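Speaker Notes: Strength Training in Later Life
Omwood Community Health Series
Speaker: Devendra Dhillon, Girncombe Center for Physical Activity
19/05/2022

Opening (slides 1 to 3)

Good evening, and thank you for attending. On behalf of the Girncombe Center, I would like to thank the Omwood series for the invitation.

My subject is the loss of muscle strength after middle age and what an ordinary person can do about it. I will speak mostly about people over sixty, although much of the advice applies earlier. I will not discuss competitive lifting, and I will not discuss drugs or supplements sold to build muscle.

[Pause. Ask for a show of hands: who has done any lifting exercise in the past month?]

Many people begin to lose muscle in their thirties or forties. The change is slow at first and is easy to miss. It is usually noticed in daily tasks: rising from a low chair, carrying groceries up a flight of stairs, opening a heavy door. By the time these tasks feel hard, a good deal of strength may already have gone.
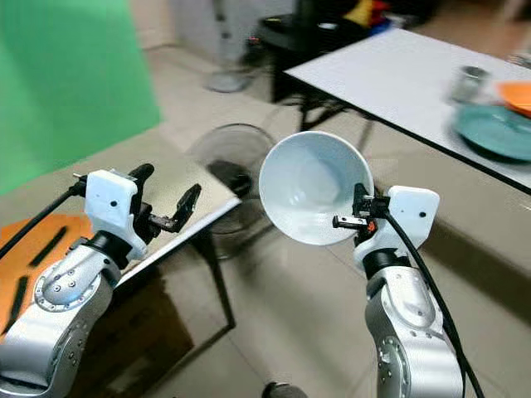 Aging accounts for part of this loss, and inactivity accounts for another part. The second part is the one we can treat. Older adults who begin a steady program of resistance exercise can gain strength at seventy and at eighty. The gains may be smaller than those of a younger person, but they are large enough to matter at home.

Background to the Girncombe program (slides 4 to 6)

The Center opened its doors in 1958 as a walking and calisthenics club. Resistance work was added much later, after members asked for it. Our present program, called Tritia, has enrolled almost 300 adults. The oldest member to finish the full course was 80 at the time of enrollment.

Tritia is built on the Bhatt schedule, which some of you will know from our printed handouts. It calls for two sessions a week with at least one full day of rest between them. Each session covers the legs, the back, the chest and shoulders, and the grip.

[Handouts are at the side door. Mention that the February edition has the corrected warm-up page.]

What a session contains (slides 7 to 10)

1. Warm-up. Five to ten minutes of easy walking or marching in place. Members who come in stiff should take the longer time.

2. Chair stands. Sit toward the front of a firm chair, feet flat, and stand without using the hands if possible. Lower slowly. A member who needs the hands at first should use them and reduce the help over several weeks.

3. Wall push-ups. The body stays straight from head to heel. Moving the feet farther from the wall makes the exercise harder.

4. Seated row with a band. Elbows travel close to the ribs. The shoulders should not rise toward the ears.

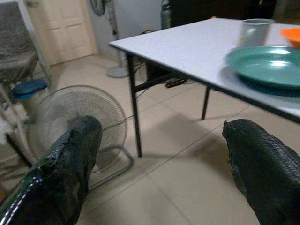

5. Loaded carry. Hold a light weight in each hand and walk a short, clear path at a normal pace. Stop before the grip fails.

6. Cool-down. Slow walking, followed by gentle stretching of the calves and chest.

For most of these exercises we ask for 3 sets. The last two repetitions of a set should feel hard but controlled. When they no longer do, the load goes up by the smallest step available. [Stress this point. Members often stay at the same weight for months.]

Food and rest (slides 11 and 12)

Muscle is built from protein, and many older adults eat very little of it before the evening meal. We advise members to include a source at breakfast and lunch as well: eggs, yogurt, beans, fish or poultry. Members with kidney disease should speak to their physician before making this change.

Sleep should be treated as part of the program. A member who has slept badly may shorten the session without concern.

Safety (slide 13)

Anyone with chest pain, dizziness, uncontrolled blood pressure or recent surgery must be cleared by a physician before starting. Mild soreness for a day or two is expected. Sharp pain in a joint is a reason to stop the exercise and report it to the instructor. Breath should never be held during a lift.

Questions submitted in advance (slide 14)

[Read aloud, then open the floor.] 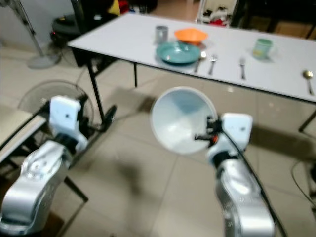

Is walking every day enough to keep my strength?

Walking is very good for the heart and for mood, and we encourage it. It places little demand on the arms and back, however, and on level ground it does not load the legs enough to maintain full strength. We recommend keeping the daily walk and adding two resistance sessions a week.

[Take questions from the floor. Enrollment forms for Tritia are with the handouts.]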